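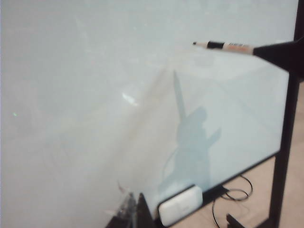 Issue 1837

Evening classes at Cernell to move upstairs from October

Adult evening classes at the Cernell Institute will move to the upper floor next month while the ground floor is rewired, the college has confirmed.

The work begins on the first Monday of October and is expected to last nine weeks. Day classes for under-18s are not affected and will carry on in the annexe on Hirano Street.

Students already enrolled on bookkeeping, beginners' Spanish and English for work do not need to sign up again. Start times stay the same, but room numbers will change and a new list will be put up by the main entrance before the first session. Anyone who gave an email address when they joined will be sent a copy.

The pottery class cannot be moved as the kiln has to stay where it is. It will stop for the whole of the building work and start again in the new year. Those who have paid for the autumn term can have their money back or carry the fee over to spring. The college has asked them to say which they would prefer by the end of this week.

Two classes will change their evening. Maths for adults goes from Tuesday to Thursday, and the family history group, which had been meeting in the library, will now meet on Wednesdays in one of the teaching rooms. The library itself will open in the mornings only.

The electrical contract has gone to Kaketti, which also replaced the heating at the swimming baths. Much of the wiring on the ground floor is more than 40 years old and several sockets in the corridor have been out of use since the spring. An inspection before the summer break found no immediate danger but said the work should not be left for another winter.

The upper floor has been little used in the evenings since the accounting courses were cut back. It can be reached by the stairs from the front hall or by the lift at the Hirano Street side. The lift will be kept running until the building closes each night, and students who need it are asked to come in by the side door, where there will be someone on the desk from half past five.

Parking will be tighter than usual. Some 30 spaces at the back of the college will be fenced off for deliveries and a site cabin. The college has agreed with the Ultanov furniture store that students may leave cars in its customer car park after six o'clock on weekdays. Cars must be gone by ten, when the barrier comes down. The bus stop outside the front gate is staying where it is.

Enrolment is still open for bookkeeping and for maths, both of which have places left. Beginners' Spanish is full and has a waiting list. Fees are unchanged from last year, and the reduced rate still applies to people on certain benefits, who should bring a recent letter as proof.

The college office is open from nine until four on weekdays and until seven on Thursdays. During the building work it will operate from room 3 on the upper floor, and the telephone number will stay the same.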